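Cell check, two-arm table, Greenwood room. Done by Sandrine Rey, October, before the afternoon run. Short one, sorry for the typing.

**Before power**

- [x] Base mounts tight, both sides. Rechecked with the long key.
- [x] E-stop in reach of the operator chair. Pressed it, arms dropped out, reset fine.
- [ ] Cable slack. Elbow loops stick out past the link, left one worst. *Not a fail but I dont like it. Thierry to shorten or add a clip.*
- [x] Extrusion bolts, corners and front rail. OK.
- [ ] Boards under the base mounts. No covers. *Third time I write this. Needs a cover before anyone reaches in at the front.*

**Arms live**

Speed cap set to 29 percent for anything where the grippers work close together. Romain had it at full yesterday, please don't. If they touch: stop, back off by hand, log it. 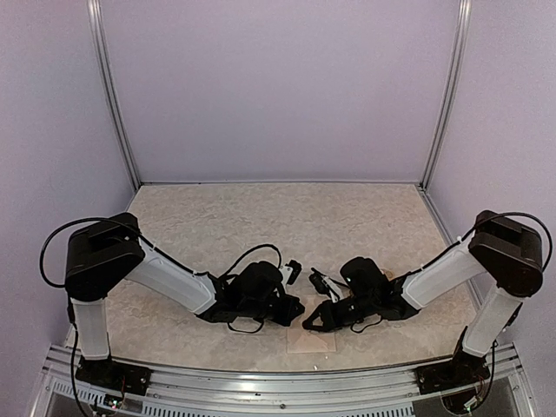
Same rule for thin sheet work. Nobody's fingers in to straighten the sheet while the arms hold position. Pause first, say "paused" out loud, then reach.

- [x] Wrist cameras snug on brackets
- [x] Homing, both arms, 3 times each
- [ ] Tabletop clear of bits before start. *Wipe it, and check behind the wrists too, stuff hides there.*
- [x] Log sheet 111 filled in
- [ ] Collision limit test. *Ran out of time. Marcelle has the gauge.*

**Result:** OK to run at capped speed, operator seated. No full speed untill the covers and the limit test are done. Tell Armelle when closed.

S. Rey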